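Drarov project: progress report to Chiriac
Work package on two-handed handling of household objects
Prepared by Rocío Varela, 4th September

Since the April report we have finished the recording for the picture frame task, trained the first two versions of the model, and run the comparison we promised. The towel folding task has moved more slowly and is covered further down.

Work on the frame

The task is to turn a small picture frame on a table so that it sits square to the front edge, with the back facing up, using both arms. It sounds minor, but it is a good test of our method. The frame is thin, its edge gives the fingers little to hold, and if both arms close at the same moment they tend to push against each other and the frame jumps.

Our method, which we call Urance in the code and in the paper draft, lets one arm take hold first and makes the other wait for a signal before it closes. The earlier version predicted the movements of both arms together and left the timing to the model. Everything else was kept the same between the two: same arms, same recordings, same training time.

We recorded 206 demonstrations. Sebastian Preda did most of the operating, and he also went through all of them afterwards to mark the moment at which each gripper first touched the frame. This marking took longer than planned and is the main reason the comparison was run in the summer. We now have a small tool that suggests the moment from the motor current, and the person checking only has to accept or move it.

Both versions were then given 65 trials each. The frame was put down at a different place and angle each time, always face down. Other household things were left on the far table throughout, as agreed, so that the model would have to cope with a background that is not bare.
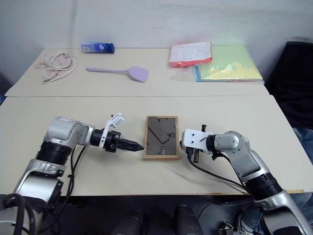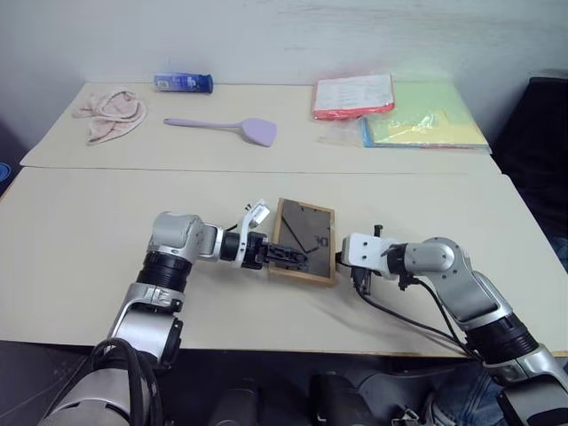 The picture frame task: both arms at the near table, with the frame lying between the grippers.

Results

The version with the waiting signal did better, and the gain came almost entirely from trials where the frame started at a steep angle. When it started nearly straight there was little to choose between the two. We had expected a more even gain, and we think the reason is that a straight frame can be taken from both sides without much care over timing.

The failures that remain are of two kinds. In the first, the leading gripper comes in slightly too high and closes above the edge. In the second, the waiting arm never gets its signal and stays where it is until the trial is stopped. The second kind is a fault in our threshold and we have a fix, but it has not been tested on the arms yet. The first kind probably needs better depth information near the fingertips, and we do not have an answer for it.

We also tried a frame of another size that was not in the recordings. Only 12 trials were run, too few to draw anything from, and we have left them out of the results.

Towel folding

Recording has started but the set is not large enough to train on. The cloth hides the fingers from the head camera for much of the fold, and we are changing how the start position is chosen. We ask that the delivery date for this part be moved back by 3 weeks. The budget is not affected.

Equipment and staff

One wrist bracket was replaced after it worked loose. A spare set of fingers has been ordered through Stisach and has not arrived. There have been no changes in staff.

Next steps

Test the threshold fix on the frame task and repeat the full set of trials.
Add frames of other sizes to the recordings.
Finish the towel recordings and train a first version.
Send the paper draft to Chiriac for comment before it is submitted. Sebastian will send the marked recordings with it, along with a short note on how the touch moments were chosen.

Contact: Drarov project office | Copyright Drarov, all rights reserved | Back to top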